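Navigation group finishes first round of simulated room tests

The indoor navigation group at Fastholm closed its first round of simulation tests in March. The question was a narrow one: does a floor robot find its way to a named object more often if it keeps a short memory of what it has already passed?

The method, called Vivovden in the group's notes, stores 30 past views and drops the oldest each time a new one comes in. Training used 2000 rendered rooms. A separate set of 292 rooms was held back for testing, with 2864 runs in all. Each run starts at a random spot and gives the robot one target, such as "armchair" or "wooden box."

Most failed runs came from starts beside a large surface that fills much of the view. The version without memory tended to turn back and forth on the spot. The version with memory usually backed out and tried another direction, though it was slower in rooms with an easy, open path.

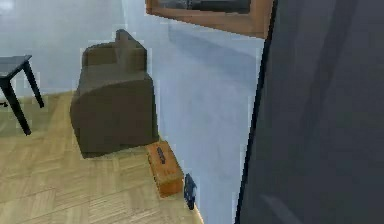 Mitsuko Morikawa wrote in after the draft went around, asking whether the gain would hold up once furniture is moved in the middle of a run. The test set can't answer that, as every room stays fixed from start to finish. She also asked for the slow runs to be listed separately, and the final report will do so.

The next round adds rooms with moved furniture and a second floor plan style from the Dretham set. Dudás, the older planner, will be run on the same starts for comparison. Groups that want the room files or the list of starts can ask the simulation desk – the files are large, so please say which rooms you need.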